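## 4. 제작과 현장 설치

### 4.1 기구부

팔은 Gastivport의 공용 공작실 Gomard에서 조립했다. 공작실에는 3D 프린터 두 대와 탁상 드릴, 납땜대가 있고, 관절 모듈을 제외한 부품은 모두 그곳에서 만들거나 가공했다. 그리퍼는 공작실 회원들이 공유하는 Horkel 설계를 기본으로 삼았다. 끝으로 갈수록 좁아지는 손가락 두 개가 마주 보는 구조이며, 각 손가락의 가운데가 길게 뚫려 있다. 원 설계에서 바꾼 것은 손가락 뿌리의 체결부와 손목 카메라 브래킷이다. 브래킷은 세 번 다시 출력했다. 첫 번째는 나사 구멍이 어긋났고, 두 번째는 손가락 끝이 화면 아래로 벗어났다.

손목 카메라의 시야에는 손가락 전체와 그리퍼 받침의 일부가 들어오도록 각도를 정했다. 물체가 손가락 사이에 끼어 있는지를 뚫린 부분을 통해서도 확인할 수 있어, 파지 여부를 사람이 표시할 때 이 각도가 유리했다. 대상물은 가정에 흔한 수건으로 정했다. 수건은 모양이 일정하지 않고, 접히거나 꼬인 상태에 따라 잡을 수 있는 지점이 달라진다. 그림 1은 분홍색 수건을 흰 대야 안에서 집고 있을 때의 손목 카메라 영상이다. 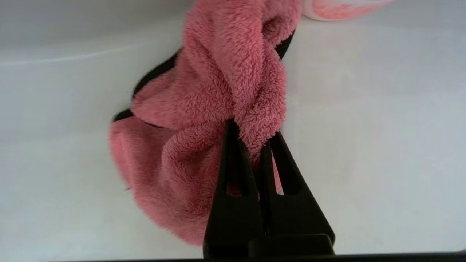

Obinna Bassey는 초고를 읽고, 파일이 긴 직물에서는 손가락 사이에 섬유가 눌려 있다는 사실만으로 파지를 판정하기 어렵다는 의견을 보내왔다. 표면의 고리만 물고 있다가 들어 올리는 순간 빠지는 경우가 있으므로, 닫힘 직후가 아니라 들어 올린 뒤의 영상을 기준으로 삼아야 한다는 것이다. 우리는 이 의견을 받아들여 판정 시점을 옮기고 앞서 표시한 기록도 다시 검토했다. 표시 기준을 바꾼 뒤에는 두 사람이 같은 기록을 따로 보고, 판정이 갈린 것은 분석에서 뺐다.

### 4.2 제어와 기록

제어 프로그램 Edet는 노트북 한 대에서 실행된다. 관절 각도, 그리퍼 개폐 값, 두 카메라의 영상을 하나의 시계에 맞추어 저장하고, 시연이 끝날 때마다 파일을 닫는다. 초기 판은 영상 저장이 밀리면 관절 기록까지 늦어지는 문제가 있었다. 저장 작업을 별도 프로세스로 분리한 뒤에는 같은 증상이 나타나지 않았다. 다만 노트북의 절전 설정이 켜져 있으면 카메라 연결이 끊기므로 시작 전 점검표에 이 항목을 넣었다.

기록은 모두 1,163건이다. 이 가운데 44건은 카메라 연결이 끊기거나 조작자가 중간에 멈춘 것이어서 제외했다. 나머지에서 1,000건을 골라 학습에 쓰고, 남은 기록은 평가용으로 두었다. 평가용은 제작 후반, 체결부를 마지막으로 고친 다음에 모은 것이다.

### 4.3 세면대에서의 배치

공작실 작업대에서 맞춘 자세는 세면대에 그대로 쓸 수 없었다. 작업대는 평평하고 주변이 비어 있지만, 세면대는 상판과 볼의 높이가 다르고 앞쪽에 턱이 있다. 그리퍼를 낮춘 채 옆으로 움직이면 손가락 끝이 턱에 닿을 수 있다. 그래서 상판 앞쪽 가장자리를 기준선으로 잡고, 그 위에서 높이를 맞춘 다음 작업 위치로 이동하도록 순서를 정했다(그림 2). 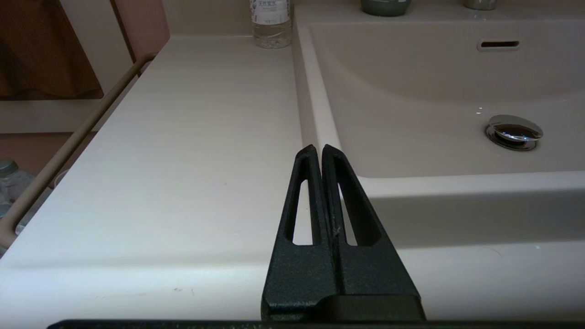 높이를 맞추는 절차는 수동이다. 조작자가 그리퍼를 천천히 내리고, 손가락 끝과 상판 사이에 두꺼운 종이 한 장이 들어가는 지점에서 멈춘 뒤 그 값을 Edet에 입력한다. 자동 접촉 검출도 시도했으나 손목 관절의 유격 때문에 값이 반복되지 않았다. 유격은 체결 나사를 다시 조이면 줄었지만 며칠 쓰면 되돌아왔고, 나사 고정제를 바른 뒤에야 안정되었다. 수동 절차에는 숙련된 조작자라도 몇 분이 걸린다.

받침의 위치도 다시 정해야 했다. 작업대에서는 클램프로 받침판을 고정했지만 상판의 모서리는 클램프를 물리기에 적당하지 않았다. 받침판을 세면대 오른쪽에 두면 팔이 볼 쪽으로 뻗을 수 있고, 왼쪽은 조작자가 물건을 옮기는 데 쓸 수 있다. 케이블은 팔을 따라 고리 모양으로 여유를 두었다. 여유가 짧으면 손목이 돌 때 커넥터가 당겨지고, 너무 길면 늘어진 부분이 손목 카메라 앞을 지나간다. 현재 길이는 공작실에서 관절을 끝까지 돌려 보며 정했다.

선반과 상판의 병, 컵 등은 치우지 않고 두었다. 배경을 정리하면 기록은 깔끔해지지만 다른 세면대로 옮겼을 때의 차이가 커진다고 보았다. 다만 넘어지기 쉬운 물건이 팔의 경로에 들어가지 않는지는 매번 확인했다. 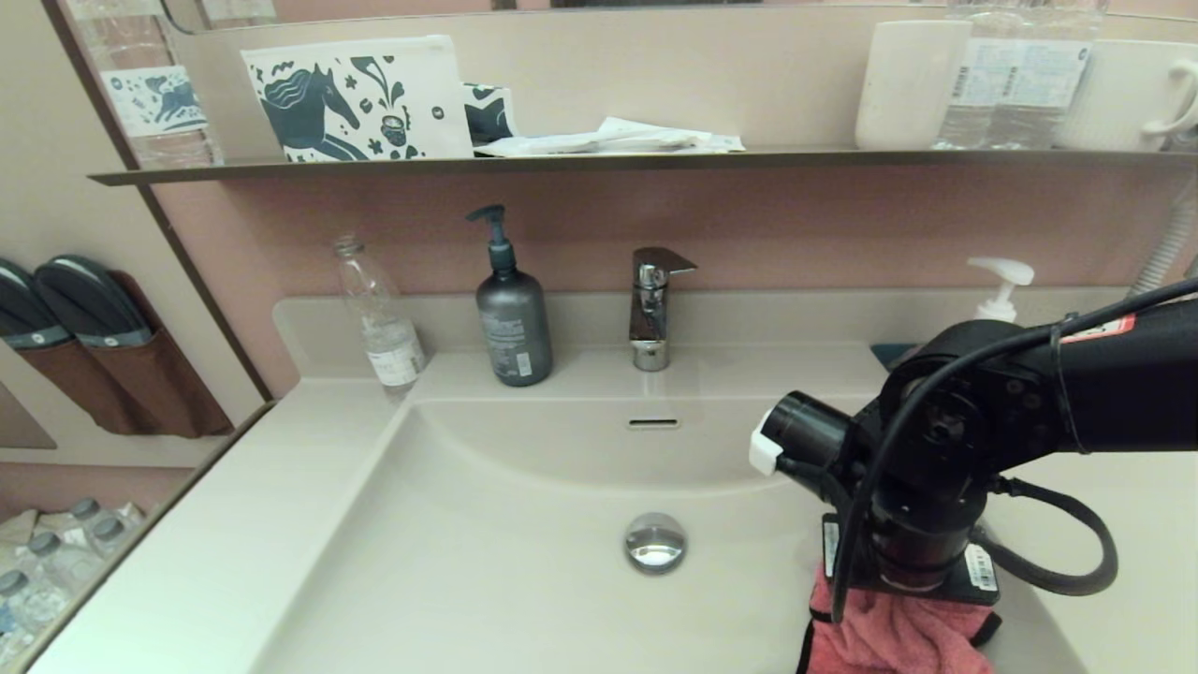 **그림 3.** 세면대 오른쪽에 배치한 로봇 팔. 그리퍼는 왼쪽의 볼을 향하고, 받침판 아래에 분홍색 수건이 있다.

### 4.4 남은 문제

받침판의 고정은 아직 만족스럽지 않다. 팔을 빠르게 멈추면 받침이 조금씩 밀리고, 그때마다 높이를 다시 맞추어야 한다. 현재는 관절 속도를 제한해 쓰고 있으며, 무게추를 얹을 수 있는 넓은 받침판을 Gomard에서 가공하는 중이다. 도면은 Horkel 수정본과 함께 공개할 예정이다.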